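Kit de préhension portatif Brilen : questions fréquentes

Mise à jour : octobre. Les réponses valent pour les kits livrés avec le logiciel Erklow.

Que contient le kit ?
2 pinces portatives, 2 sangles, un chargeur double, les câbles et une licence Erklow pour un poste. Le casque est vendu séparément. Les doigts de rechange se commandent par paire, sous la référence Alipour.

Faut-il un bras robotisé pour enregistrer des démonstrations ?
Non. L'opérateur tient la pince et exécute la tâche à la main. Le bras n'intervient qu'au moment du déploiement.

Quelle est l'autonomie d'une pince ?
310 minutes en enregistrement continu. La charge complète prend 40 minutes sur le chargeur fourni. Ne pas charger une pince en cours d'enregistrement : le port n'est pas verrouillé et le câble gêne la fermeture des doigts.

Peut-on travailler à plusieurs sur la même table ?
Oui, à condition d'apparier chaque pince à sa propre session avant de commencer. Les horloges sont alignées par Erklow au démarrage. Si une pince est rallumée en cours de session, relancer l'alignement.

Quels objets conviennent pour une première tâche ?
Des objets courants, de taille compatible avec l'ouverture des doigts. Le verre transparent est accepté, mais ses reflets dégradent l'estimation de profondeur ; prévoir davantage de démonstrations. Pour les tranches fines, approcher doigts vers le bas et limiter la force de serrage dans le profil de tâche.
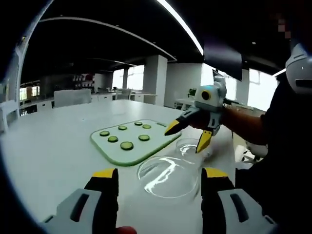
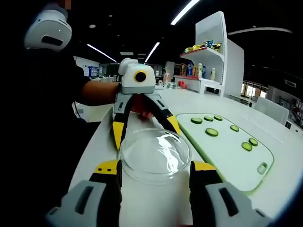

Rondelles de concombre, planche à découper et verrerie sur table blanche.

Quel éclairage prévoir ?
Un éclairage de bureau suffit. Fixer l'exposition dans Erklow avant la première prise et la conserver pour toute la série. Le mode automatique provoque des sauts de luminosité à proximité des fenêtres.

Les visages sont-ils enregistrés ?
Ils sont floutés à l'import, avant tout transfert vers le serveur. L'option ne peut pas être désactivée avec une licence standard.

Dans quel format les données sont-elles exportées ?
Vidéo, trajectoire de la pince et ouverture des doigts, dans un fichier unique par démonstration. Un script de conversion est fourni dans le dossier « outils » de l'installation.

Quand remplacer les embouts jaunes ?
Dès que la surface de contact est lisse ou entaillée. Après remplacement, refaire l'étalonnage d'ouverture (menu Pince, puis Étalonner). Les enregistrements antérieurs restent valables.

Proposez-vous la collecte en prestation ?
Oui, dans l'atelier de Gurkdale ou sur site. Le devis est établi par tâche, d'après la liste des objets et le nombre de démonstrations demandé. Les objets périssables sont à la charge du client.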